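Robot Learning, Unit 4 handout: demonstration data and how far to trust it
Module leader: Austra Vītola. Lab supervisor: Tegan Tapsell.
Read before the 24th February lab.

4.1 What you are being asked to believe

The claim behind this unit is simple enough. A person does a household job with a pair of hand-held grippers, the motion is recorded, and a policy trained on enough of those recordings can then do the job on a robot with the same fingers. Videos supporting the claim are easy to find and usually about a minute long. I have watched a lot of them and I still don't know how many attempts went into each one. Keep that in mind when you come to your own results, which you will also be tempted to trim.

I am not telling you the method doesn't work. Last year's Putcombe group got something usable out of it. Their report also says "robust" eleven pages before it says what was tested, and they lost marks for that.

4.2 The task

Tidying a container in a wire basket. We picked it over folding or pouring for dull reasons: it is cheap to reset, and there is a fairly clear idea of what finished looks like. You should still argue about the word "fairly". Does a container resting at an angle count? Does one that ends up in the right place after being knocked there count? Write your rule down before you record anything and do not change it afterwards. Three groups changed theirs last year and two of them didn't say so.

Both hands are used throughout. Some of you will find that one hand does the work and the other just keeps it company. If so, say so in the write-up. A policy trained on an idle left hand learns an idle left hand, and calling the result "bimanual" is then a bit rich.

4.3 Holding the grippers

Keep the fingers facing each other and approach from above where you can. Go slowly enough that you could stop at any point. The commonest fault is the elbow drifting out so that the cable drags on the sleeve, after which people start moving to suit the cable. The recording has no idea you did that. It will be learned like everything else. 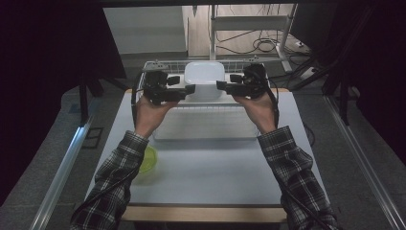 Fig. 4.1 Both grippers over the far end of the basket, with the container between them.

Look at the figure with viewpoint in mind. The grippers hide part of the container, and they do so at the stage where its position matters most. Textbooks tend to put this in a footnote under "occlusion" and move on. I would put it near the top of the list of reasons a policy fails. Ask yourselves what a model that sees only this view could be using to decide when to close the fingers. The position of the container is one answer. The position of the basket is another, and if your basket never moves, you will have no means of telling the two apart.

The same goes for everything else on the table. There is a tray in front of the basket and a small green bowl off to the left by the sleeve. Neither has anything to do with the job as I have set it. If they stay in one place for the whole of your recording, the model is free to treat them as landmarks. Pearce's chapter on this is worth the trouble, although the title promises more than the experiments deliver.

4.4 How much data

Each pair records 80 demonstrations. The pooled set from earlier years stands at 3154, and you may use it, with two warnings.

First, it was labelled by students in a hurry. When Tegan went back through a batch of 136 in May, she marked 101 as clean. I will leave you to work out what that suggests for the rest, and whether one batch entitles you to suggest anything.

Second, more is not the cure it is sold as. The Zirance toolkit we use prints a cheerful loss curve that goes down whatever you feed it. A falling loss says that the model is getting better at copying the recordings. Whether it can tidy a basket is a separate question and you have to run the trials to find out.

4.5 Trials and reporting

Run your trials in an order fixed beforehand. Move the container between trials, and in at least a quarter of them move the basket as well. Record every attempt, including the ones you stop by hand. An attempt you stopped is a failure. "It would have got there" is not a category.

Your report must give:
the success rule, word for word as written before recording
the number of trials and the number of successes, as counts and without percentages
what was moved between trials and how far
every demonstration you left out of training, and why
one result that surprised you or went against your expectation

Please don't write that the robot "understands" or "knows" anything. Please don't write "human-level" either, unless you have had a human do the same trials with the same grippers and the same view. The Mirkthorpe pair tried exactly that last year and the human did worse than they had assumed, which was the most interesting paragraph in the whole set.

4.6 For the seminar

Come ready to talk about these.

If you covered the bowl and the tray with a cloth during trials, would you expect the success count to change? What would you conclude if it did, and what if it didn't?

Who is the better demonstrator to learn from, someone quick and practised or someone slow who corrects their mistakes? Most of the reading favours the first. I am not convinced the reading has tested it.

Drafts of the success rule go to Tegan before you book the rig. She will send back anything containing the word "roughly".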